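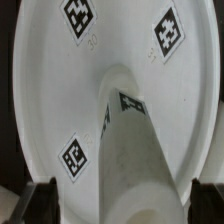 Can a machine do your chores yet? I get asked this every May, usually by somebody's mum at the open day, and my answer is still "some of them, if you help". Think about putting a lamp together. You look, you grab, you screw. A robot has to be told where everything is first, so the white plate and the tube both wear those square black-and-white tags, and the plate's have faint little numbers beside them. Your lamp at home has none!

Course notes – Robots at Work
Reading time: 3 minutes

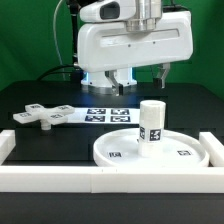

Silvana Fontes at Flencombe sorts chores into two piles: the ones where things stay put and the ones where they wander off. I like this a lot (it covers my kitchen nicely). Assembly is in the first pile, and you can make it easier still – white rails along the edges of the table, a dark top, pale parts laid out with space between them. Now picture the arm at your sink with last night's pans. Wultdale ran a washing-up trial with 11 students and I'd rather have had the students.

Before next session, please:

1. Pick a chore you did this week and write down every time you used touch instead of sight.
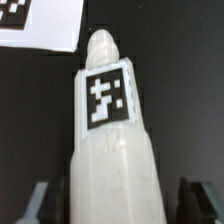 2. Read the Falcão handout, sections 2 and 3, and bring one thing you disagree with.

3. Watch someone fold a fitted sheet. Try to write instructions for it. Good luck!

We'll start with the shop floor, as Arkar's packing line is the nearest thing I know to a chore that's properly solved, and then move on to laundry, where I get gloomy.
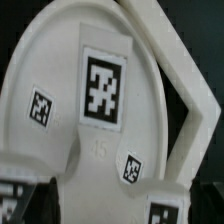

Tagged white part, with the number 45 moulded below the largest marker.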